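Writing About Food: Handout 4
Reviewing a restaurant in a spread-out town

Read this before Tuesday's session. Bring your notes from the Rerley visit, typed or handwritten.

1. Choosing where to go

In a compact city centre a reviewer can walk past twenty menus in an evening. Rerley doesn't work like that. The restaurants sit in small parades of shops, on the retail park and along the old main road, with a lot of housing in between. Readers want to know whether a place is worth the journey, so say how you got there and how long it took. The 46 bus counts as useful information. So does parking.

Don't pick only from the first page of search results. Try the council's food hygiene listings, which include small places with no website. Condori, the Peruvian café we discussed last week, has no online menu at all and was full at half past twelve.

2. Taking notes at the table

Write down the name of each dish as printed on the menu, with the price. Note what was in it before you decide whether you liked it. "Tasty" and "nice" won't help you two days later. Texture, temperature, seasoning and portion size will.
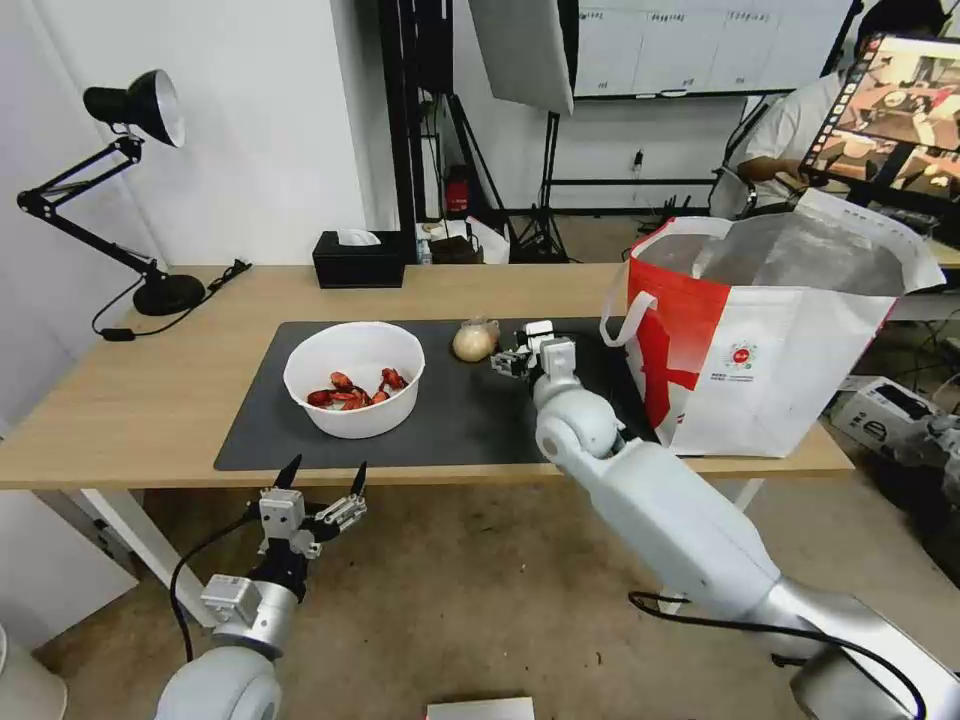 If you eat with other people, agree beforehand that everyone orders something different. Ask before you taste from their plates. Keep the receipt.

3. One visit or more

Newspapers used to pay for several visits. Most of you will be paying for your own lunch, so the rule for this module is a minimum of 2 visits, one of them in the evening. If the second meal was worse than the first, say so and give both accounts. Botura is a good case: the set lunch and the evening menu come from the same kitchen but have little in common.

4. Fairness

Never accept a free meal for an assessed review. If the restaurant recognises you or sends out an extra dish, declare it in the text. Check opening hours and prices on the day you submit. A place in its first month should be described as newly opened.

5. Structure

Put the location, type of cooking and price range in the first 103 words. The sample review of Lomon in the reader does this well, though its ending is weak and the paragraph on desserts could go.

Task

Write 600 words on one restaurant in Rerley. Reviews are marked out of 38, with the remaining marks for your visit notes. Hand both in together.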